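**Cataloging notes: the Nevton impressions**

Work on the etchings from the Nevton bequest has reached the landscape plates. The print room at Plillden now holds 1,484 sheets, of which 1,382 have a full record: plate and sheet dimensions, state, watermark, and any collector's mark. The rest are mostly late impressions and duplicates, and will be entered under short records until the paper has been examined.

The main question this month concerns the view of the mill at Kan. The older handlist gives two states. We propose 3. In the first, the sky is blank above the roofline and the plate edges are unpolished. In the second, diagonal hatching has been added at upper left and the edges have been burnished. The third, known to us only from the Nevton sheet, has drypoint reinforcement in the bank of the stream, already worn, and a short scratch through the lower margin.
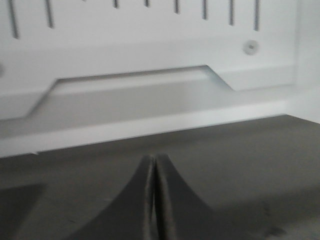 The scratch matters for dating. It appears on every impression printed on the thick wove paper with the Darimar countermark, and on none of the laid sheets. Darimar paper does not occur elsewhere in the bequest among lifetime impressions. The simplest reading is that the plate left the etcher's hands after the second state, and that the drypoint was added by a later printer to hold up the darks in a tiring plate.

Plate measurements were taken at the left and lower edges, in millimeters, height before width. Differences of a millimeter or two between impressions are put down to paper shrinkage and are not treated as evidence of a cut plate.

The short records can be consulted on request in the study room, up to 50 sheets per visit. Corrections to state descriptions are welcome, preferably with the watermark noted.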